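Events > Open Days > Interviews
Saturday, October 19, 2024
By the Skikevel newsletter desk

The Movell lab at Skikevel opened its doors for the second time, with one arm working over a table of toy kitchenware. We spoke to the engineer running the demonstration.
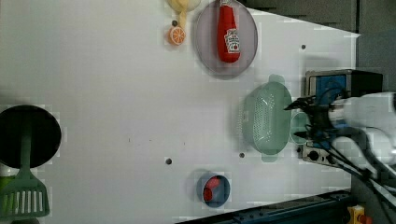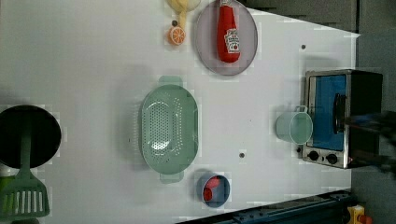
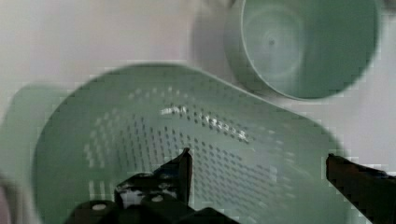 The kitchen table demonstration. The third view is from the wrist camera.

"The colander is the hard one," the engineer said. "It is wide, the wall is thin, and the fingers have to straddle the rim before they close." The log held 3691 attempts that morning, 1891 of them on rims and handles.

Asked why toys are used, the engineer cited mass. "A light object moves when you touch it. That shows a bad approach early – a heavy pan would hide it."

The software, named Kuna, takes the overhead and wrist views together. When they disagree, it slows the arm and looks again. Visitors asked mostly about speed. "It could run faster. We would learn less from each failure."

The gripper came from Toivonen and will be replaced in December with a version that has softer fingertips. The table layout will stay the same, so that the two sets of results can be compared.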